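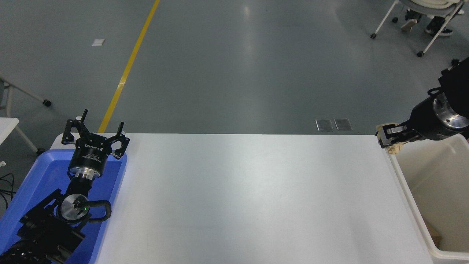 Lessons for a Two-Armed Student

June 23, 2022

The first thing you learn about teaching a robot is how much of the day goes to putting things back where they were.

At Pralla, a young automation firm that wants its machines to sort the odds and ends of a small warehouse, the working unit is the episode. An episode starts with an object in the blue tray on the left and finishes with the object in the white bin on the right. The left arm picks up, the right arm takes over, and every joint angle and camera view along the way goes to disk. Then someone walks over, fetches the object, sets it back in the tray at a new angle, and the next episode begins.

I spent two days watching this and I loved it. I had expected screens full of code. What I got was closer to a piano lesson, with the same short passage played over and over, each time a little differently, and a teacher listening hard for the moment the hands get tense.

The teacher in this case is the operator, who steers both arms while a learning system collects what it will later try to imitate. No one writes down a rule for how to grab a bag of screws. The system gets a heap of good grabs and has to find the pattern in them. That heap is called Disura, and on the morning I arrived it held 727 finished episodes. When I left it held 773. The goal is 2,000 by the end of July.

Forty-six new examples may not sound like much for two days, but watch a handoff and you start to see where the time goes. The left gripper has three fingers, and they have to come down around the object without nudging it into the tray's raised rim. Then the arm swings toward the middle of the table and waits. The right arm comes in, and for a second or two both machines are holding the same thing. If they disagree even slightly about where it is, you can hear the motors strain. The operators let go of their own breath when the left fingers open.

The padding on the right gripper's fingers is a homely touch that I grew very fond of. Bare fingers slide on shiny packaging. Padded fingers give a little, and that little bit of give forgives a lot of small errors in aim. It also wears out, and the team argues cheerfully over when to change it. A fresh wrap grips differently from an old one, so a change in the middle of a session means the second half of the data was gathered by a slightly different hand. Their current habit is to change it between sessions and write a line in the log.

The log is a wonderful read. "Slow handoff, kept." "Dropped, recovered, kept." "Dropped, gave up, kept separately." The early episodes had almost no mistakes in them, as the operators were throwing out anything clumsy. A model trained on that tidy set did beautifully until it missed a grasp, and then it carried on to the bin with nothing in its fingers and opened them with great confidence. It had never seen anyone miss. Now the fumbles stay in, as long as the operator fixes them, and part of each session is set aside for starting in awkward spots on purpose.

Variety is the other obsession. Early on, people put the object down in the same comfortable place without meaning to, and the system learned that place by heart. The fix was a shuffled list of starting positions, drawn up by a small studio called Sumampouw that also built the replay software. The list asks for corners. It asks for objects on their sides, or half under another object. Operators groan at it and follow it.

Replays happen at the end of the day, at double speed, with everyone pulled up close. I recommend this to anyone who gets the chance. Sped up, the arms look almost impatient, and you begin to recognize who was driving. One operator always pauses above the object before going down. Another comes in low from the side. Both styles go into Disura, and what the learner will make of two such different teachers is a question people at Pralla will happily discuss through dinner.

The next test has a name already, Kekberg, and it is meant to be harder: soft items, more than one in the tray at once, and no operator at the controls. The team plans to try it once the full set is in. I asked if I could come back for it, and they told me to bring comfortable shoes, as visitors get put on reset duty too.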